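Carleen Quinlan
Okay, arm thread, part whatever. Picking up where I left off in December when I said the shoulder was "basically done." The shoulder was not basically done.

Carleen Quinlan
Quick catch-up for new people: I'm building a little tabletop arm at Skemside, the shared shop I pay dues to. It's called Jellix. The name stuck because the first version wobbled like dessert. It wobbles less now!

Carleen Quinlan
So the shoulder. I had the belt too loose, then way too tight, and then I found out one of my printed pulleys had a crack in it the whole time. Reprinted it with thicker walls and turned it so the layers run the other way. Night and day. I wish I'd looked at the pulley before I spent two evenings messing with motor settings, but here we are.

Carleen Quinlan
Total spend so far is 400 bucks, and yes that counts the driver board I fried by plugging the connector in backwards. I now put a blob of nail polish on one side of every plug. Highly recommend, also my bench looks festive.

Carleen Quinlan
The bigger change is the test setup. I used to throw the blocks straight down on the perforated top and they'd end up sitting half on a hole, all tippy. Now there's a board laid over the top and it's SO much nicer to work on. Same 8 blocks every run: two cylinders, two stars, a cube, a triangle, a heart and a hexagon.

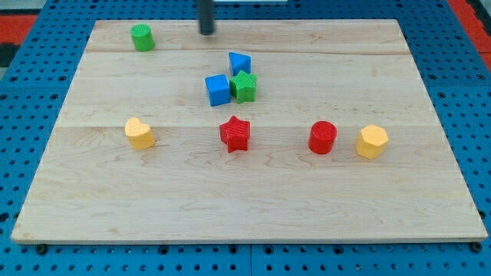
Carleen Quinlan
The job is simple to say. Pick a block, lift it, put it down somewhere else, don't knock over the neighbors. I've been starting with easy layouts where everything has some elbow room and then crowding them together a little at a time.

Carleen Quinlan
Cylinders are easy, you can come at them from any side you like. Hexagon is fine too as long as the fingers land on flats. The stars are my nemesis. If the fingers close on the points, the whole thing spins and squirts out sideways (I have found a star under the drill press, twice).

Carleen Quinlan
What helped with the stars: slowing down the last bit of the close, and wrapping the fingertips in that grippy shelf liner stuff. I tried rubber bands first and they rolled right off. Also tried hot glue dots, which worked great for one afternoon and then peeled.

Carleen Quinlan
The number everyone keeps asking for: 91 percent on cylinders, the cube and the hexagon. I'm not posting the star number yet. Let me have my little moment.

Carleen Quinlan
Someone asked what software. It's a motion planner called Vamlow that another member wrote, plus a pile of my own scripts that I would be embarrassed to show you. The calibration one is named final_final_5 and there's a reason for that. I'll clean them up and share them once the file names stop being a cry for help.

Carleen Quinlan
And for whoever asked about the jog box, that's the Halliday, it's just a joystick and a big stop button in a project case. Build the stop button FIRST. I built it second and I have a dent in my toolbox lid.

Carleen Quinlan
Next up is the wrist. There's a little play in it, you can feel it if you hold the tip and wiggle, and I'm pretty sure it's the set screw backing out again. Going to file a flat on the shaft and try some thread locker. If you've got a favorite fix for that, send it my way, I'll be at the shop until 8 tonight.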